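Thread: Woven tray for bananas, or leave them on the counter?

toma_114
Looking at shallow rectangular baskets for the kitchen table. Does the weave mark the fruit? My old wire bowl left lines on every banana by the second day.

rendley
Wire concentrates the load on a few points. A tight weave spreads it. I have used one since January with no marks I could attribute to the basket.

K. Iwasaki
Disagree in part. A ridged floor is still a ridged floor. Ripe skin bruises on it if the fruit is stacked. One layer only, or add a cloth.

rendley
A cloth holds moisture. I would skip it.

seven22
Is yours real rattan or plastic? Plastic can be rinsed. Rattan should be wiped and dried the same day.

nino80
Same style here — dark brown, braided rim, low sides. Floor of the basket first, then with a banana in it, then the banana out on the table.
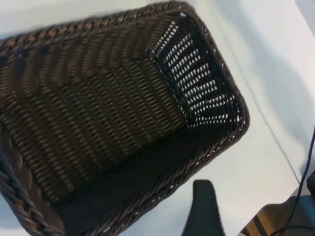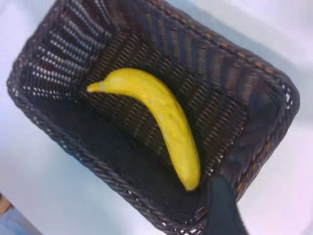
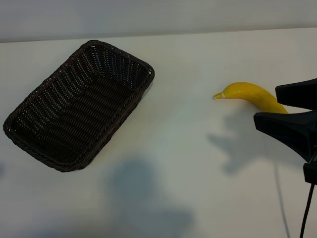

I keep one layer and no cloth. Crumbs and stem bits collect between the strands, so I turn it over and tap it out, then go along the rows with a dry paintbrush. A vacuum nozzle pulls at loose ends.

K. Iwasaki
One layer is fine. My objection was to stacking. I would still hang bananas if there is a hook.

toma_114
No hook, and I can't drill the tile. What inside length do I need for a bunch of five?

nino80
Measure the bunch flat, curve included, and leave a finger's width at each end.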